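Gripper won't hold small flat things, fingers spread at the tips

Asked 11 Jul 2024 in Home Builds > Arms and Grippers
Viewed 583 times
2 answers

I'm building a small desktop arm in the shared workshop in Flenville. The arm itself is fine. The gripper is two printed fingers driven by one motor through a linkage, and I can't get it to pick up anything thin. Blocks are OK. A bottle cap or a scrap of card gets pinched for a second and then squirts out forward.

What I have tried so far:

Raising the motor current limit. The fingers close harder, but the part leaves faster.
Sandpaper glued inside the fingers. Worked for a day, then the glue let go.
Slower closing speed. No difference that I could measure.

The fingers are PLA, 3 walls, straight from the Bekar files with no changes. Is this a grip surface problem or is the geometry wrong? I would like to fix it without buying a new gripper.

Answer 1 (accepted)

It's the geometry first and the surface second. If the part goes out the front, the fingers are touching at the base before they touch at the tip, so they act like a wedge. Raising the current makes that worse.

Check it like this. Close the gripper on nothing, at low current, and hold a light behind it. If you see a gap at the tips you need to toe them in. I shimmed mine at the mounting block, one washer under the rear screw on each side. You could also edit the model, but the washers take five minutes and you can undo them.

After that, print the inner faces as separate pads in TPU with a diamond texture. Smooth TPU picks up dust and goes slippery. The texture stays usable a lot longer, and you can wipe it with alcohol. Mine are screwed in from behind, not glued.

Other things I changed while it was apart:

Slots down the sides of the fingers. Saves a bit of plastic. I left the outer edge thick so the finger doesn't twist.
Tips tapered more than the original. A blunt tip rides up on thin parts.
Motor wires tied down. Mine were rubbing on the linkage and I lost one in January.
Dark mat on the bench. My camera software finds light parts much more easily on it.

The finger closing is now set to stop at position 484 for flat stuff, which is a light squeeze on my servo. Yours will be different. Start low and go up in small steps until it stops slipping.

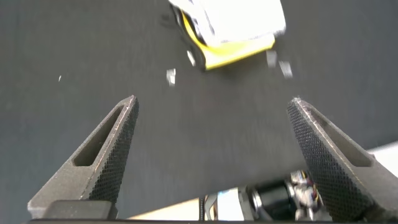 Dadach says the washers did nothing on his and he had to reprint the fingers with the angle built in, so if you shim it and still see light at the tips, go straight to that. He also used a softer filament and says it drags on the mat if the arm comes down too low.

I haven't had the dragging, but I keep my approach height a little above the mat and only drop for the last bit.

Answer 2

Just buy suction. I had the same trouble and a cheap vacuum cup fixed it, works on card and caps. Doesn't work on anything with holes in it. You need a pump and it's loud.

Comment from the asker: Light test shows a clear gap at the tips. Washers are in and a bottle cap stays put now. Card still slips. Printing the pads tonight, will report back on the TPU settings if they come out usable.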